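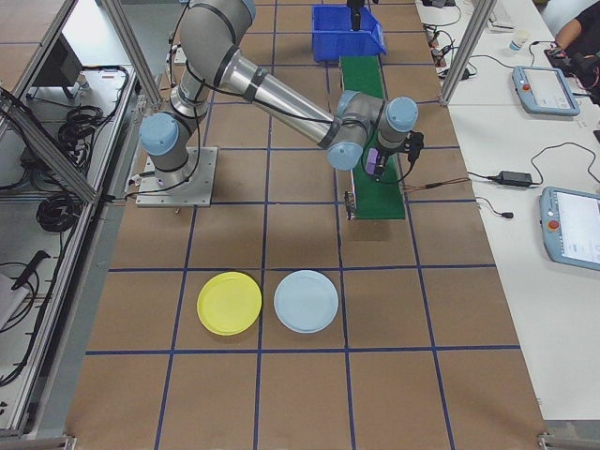
Wistcombe Alliance Names Candidates for District Council Election

WISTCOMBE, 28th June – The Wistcombe Alliance has confirmed its list of candidates for the district council election and will contest every ward for the first time. Members voted by mail and in person, with 1,112 ballots returned.

The list covers 7 wards, including Marwat and Plultero, where the party did not run last time. Five of the candidates are standing for office for the first time. 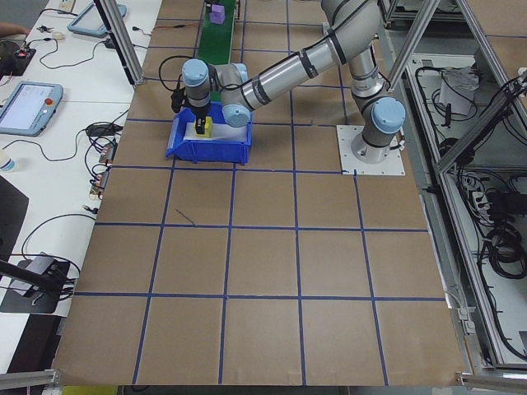
Under rules adopted in January, anyone seeking a place on the list had to live in the district and file a statement of outside income. Those statements can be read at the party office on Riretti Street during normal hours.

Two members asked for a recount in the Marwat ward vote. The recount was held the next evening with both sides present, and the result did not change. The party considers the matter closed. 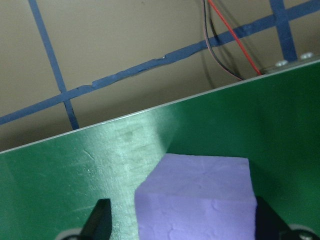 The Alliance will campaign on bus service, road repair and a freeze on council allowances. It has ruled out a joint list with any other party – a proposal members rejected at the same vote – but says it will work with other groups on the budget after the election.

Candidates will take questions from residents at a public meeting in the Plultero ward hall. Doors open at 7 p.m. and no ticket is needed.

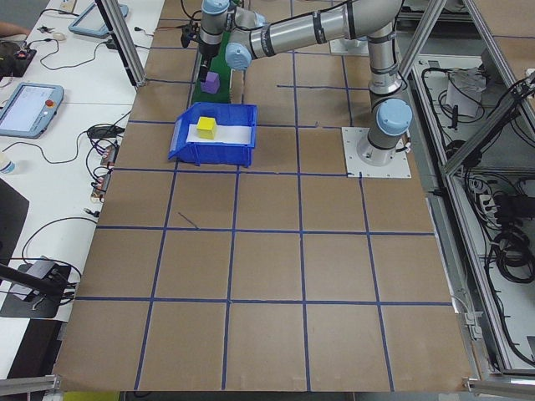

A robot arm over a work table marked with a grid of blue tape.

The full list of candidates and the ward results are available on request from the party office.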